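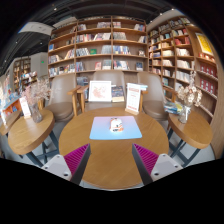
## 4. Setting up a reading table

Once the chairs are where you'd like them, you can dress the table, and it's worth taking your time (a cup of tea helps!).

1. Wipe the top with a soft, barely damp cloth, following the grain, then dry it well.
2. Lay the Vurnora desk mat flat, a good hand's width in from the edge, so there's still room for somebody's elbows and an open book.
3. Stand the sign upright in its base near the rim, facing the way your customers come in.
4. Tuck the chairs in loosely, leaving 50 cm behind each one so people can wander past with an armful of paperbacks.

**Note:** A colour-fade mat will slowly pale in strong sun, so give it a half turn every October.

**Caution:** Please don't drag the table across the floor, however tempting it is. Clear the top first, then lift it with a friend, one on each side.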